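Wanted: someone to look after our hand-held grippers (part-time, Clestumport)

Hi! I'm Drita Kovačević, I run the tool bench at Wistlow, and I need help. We're a small shop and we have a set of hand-held grippers that people carry out to kitchens and bedrooms and laundry rooms and use to pick things up, all day long, while the gripper records what it did. They come back to me at the end of the shift and I'm supposed to get them fit to go out again the next morning. For a long time that was a nice little job I did with a coffee in one hand. Now it's eating my evenings, and my family would like me back.

So this is an ad for a bench technician. It's two afternoons a week to start, and I can see it growing in January when the next round of work begins. If you've fixed bikes, sewing machines, espresso machines, printers, RC cars or anything else with small screws and moving parts, please keep reading. You don't need a degree and I really don't care if you've never touched a robot.

What the job is like

You'd come in at one. The grippers will be sitting on the intake shelf, each with a paper tag from whoever carried it. The tags are... let's say they vary. Some people write me a lovely paragraph ("left finger feels sticky when it's nearly closed, fine otherwise") and some people write "weird." You get to work out what weird means, and that's the part of the job I'd miss most if I gave it all away.

Every gripper gets the same going-over. Open and close it slowly by hand and feel for grit. Check that both fingers move together, and that they meet square when they close. If one finger leads the other, it's usually the linkage, and you'll have the cover off and be looking for a worn pin. If they move together but meet crooked, it's more likely that a finger has been put back on in a hurry. I keep a strip of thin paper on the bench for this. Close the jaws on it and pull. It should drag evenly the whole way out, and once you've felt a good one you'll spot a bad one with your eyes shut.

Then there's cleaning. Lint is the enemy! You would not believe what a week of folding towels does to a mechanism. Brush first, then the vacuum with the narrow nozzle, then a barely damp cloth on the finger pads. No solvents on the pads, ever. I ruined a pair that way and I still think about it.

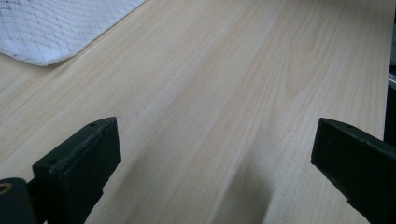

After cleaning comes the check I'm fussiest about, which is the zero. The software needs to know what "closed" and "all the way open" mean for each gripper, and those two numbers drift as the parts wear in. You close it, save, open it, save, and then run it back and forth while watching the number on the screen. If it doesn't come back to the same place, don't save over it and hope. Something is loose, so go find it. I would much prefer a gripper that stays on my shelf for an extra day to one that goes out and gives us a whole afternoon of wrong widths.

Last thing is the lens. Wipe it, look at the live view, make sure both fingertips show up where they ought to. A camera that's been bumped even a little will give it away right there. There's a reference printout taped up next to the monitor, and you just compare.

When all that's done you write it in the log. The log is a real paper notebook, because my gloves and the keyboard don't get along, and Sorin Begović types it up on Fridays. Sorin is the other half of the bench. He does the electronics side (boards, cables, batteries) and he'd be the one showing you how to solder a connector if you've never done it. He's very patient. He taught me, and I'm not a patient student.

The bigger service

Each gripper gets a full teardown after 500 hours of use. That means fingers off, linkage out, everything washed and greased and put back together with new pins. The first time you do one it'll take you the whole afternoon and you will have a screw left over. Everybody does. We put it back together again the next day, together, and find out where it lives. By your fourth or fifth you'll be quicker than me.

We'd also like you to help with the test stand, which we call Leka. Leka is a little frame with a motor that opens and closes a gripper 2,000 times while we eat lunch, and then we look at what wore out. It's noisy and it walks across the table if you forget the clamps. At the moment it needs a new belt and somebody with the time to rewrite its setup sheet so that it makes sense to people who aren't me.

Who I'm looking for

Somebody careful who likes small parts and doesn't mind doing the same check again on the next one. You'll need decent close-up eyesight (glasses are fine, I wear them, plus a magnifier on an arm) and steady enough hands for tiny screws. You should be okay saying "I don't know what's wrong with this one" out loud. I say it most days. Please be somebody who'll write down what you did, even when what you did was drop it.

Handy but not required: some soldering, some 3D printing, reading a simple drawing, being able to reach the top shelf without the stool.

You won't be asked to carry the grippers out on shifts unless you want to. Some people love it, and I do think half a day of using one teaches you more about what wears out than a month at my bench, so I'll offer, but it's up to you.

The practical bits

We're at 67 Burunow Street in Clestumport, upstairs, and there's an elevator. The bench is at sitting height and we can raise it if you like to stand. Bus stop right outside, bike rack in the yard. Hours are one to five, and we can talk about which days. Pay is hourly and we'll go over the rate on the phone before you come in, so you're not making the trip for nothing. Training is paid, of course. We supply the tools, but bring your own screwdrivers if you're attached to them (I am).

How to apply

Send me a note through the contact form on the Wistlow site with "bench" in the subject line. Skip the formal cover letter. Tell me about something you repaired, what was wrong with it and how you found out. A photo is welcome if you've got one. If the repair failed, tell me that one, I'd probably enjoy it more.

I'm reading notes until Thursday, October 28, 2021, and I'll answer every one of them, though I may be slow. If it sounds like a fit, you'll come by for an hour, Sorin and I will hand you a gripper with something wrong with it, and the three of us will take it apart. You'll be paid for that hour too.

Questions are fine before you apply, same form. Mornings are when I'm best at answering.

Drita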